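List: Borkanside Woodwork & Mending
Subject: Re: that pale tabletop, and the divided tray
From: Marisa Mazza
Date: November 27, 2024

Magnus Pollock wrote:
> Is the pale table any good for sorting small parts on?
> And did you ever find a tray for the buttons? Mine are
> still in jam jars, all 1284 of them.

Magnus, yes to both! I love the table. It's a light beige and the grain wanders all over the place. There's one spot where the lines bend into a long loop, and I keep stopping to look at it.

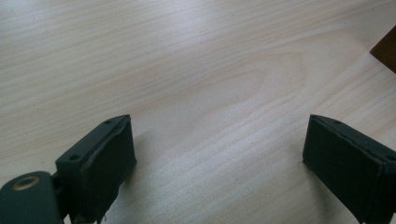

The loop in the grain, with a few specks.

A dark button shows up well on a top that light. I'd put a lamp to one side, though, as it does throw a bit of shine back at you.

Now the tray, which I'm even happier about. It's reddish-brown wood, shallow, with thin partitions, one big compartment and smaller ones along the sides and back. I want the big one for whatever I'm sorting that evening and the little ones for sizes. There's a flat wooden piece too, with a raised rim, and it can sit over the back row (slightly crooked, but I don't mind).
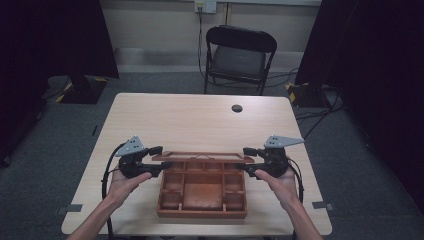 Still to sort out

Zewditu, could you bring your felt offcuts? I'd like to line the small compartments, and 20 pieces should do it.

Tsehay, do you still have the spare tray from October? Magnus needs it more than I do!

Marisa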